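Belt slipping at 217 miles on the new clutch kit

kingfai_t: Prallska kit, 3 rides in. Belt squeals above half throttle. Anyone else?

nilminib: Break-in. Mine quit after 2 tanks 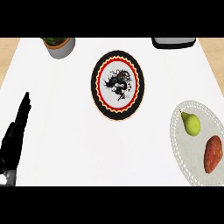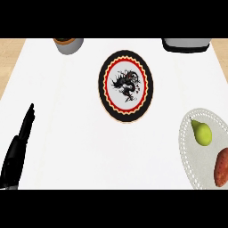
kingfai_t: Do I need to pull the clutch cover to check the belt?

ausra_m: Pull it – three bolts, look for glazing.

nilminib: disagree, leave it alone til the next oil change

ausra_m: thats how you shred one. Lost mine on the Ireck trail in May, long tow back

kingfai_t: ok pulling it tonite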